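Stop Padding the Middle

Finished the new Deepak Mittal last night. 217 pages, read it in two sittings, then went straight back to the other one I'd been dragging through since March. That one is five books long and I'm on the second. Guess which I'll remember.

Somewhere along the line YA decided every story needs to be a series. A girl leaves Valdale, a girl gets to Lultosero, and in between we get 186 pages of walking and a love triangle no one asked for. I like a long book! I grew up on them. But long because there's a lot to say — not long because the contract says so.

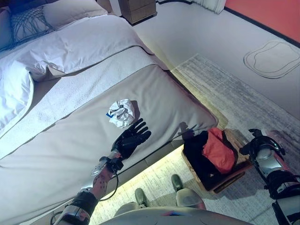
And the middle books are where the side characters go to die. Best friend from book one? Gets a cough, gets sent home. The funny brother stops being funny. I want to shake somebody.

Mittal just ends it. Tripathi makes her choice, her mother finds out, two short chapters, done. Some readers are mad about that ending. I thought it was teh bravest thing in there. You get to wonder about her afterwards, and I have been, all day, at work, when I should of been working.

So write one book. If it's good we'll come find the next one.

3 Comments

lumano_reads: YES. book two of anything is a nap

Pat: Disagree, I want to live in those worlds as long as I can.

inkyfern: the ending made me throw it across the room. then I reread it

Recent Posts
Lumano, Book One: A Grumpy Review
Library Haul for March
Why I Quit Star Ratings

Join 3,662 other subscribers. Enter your email to get new posts.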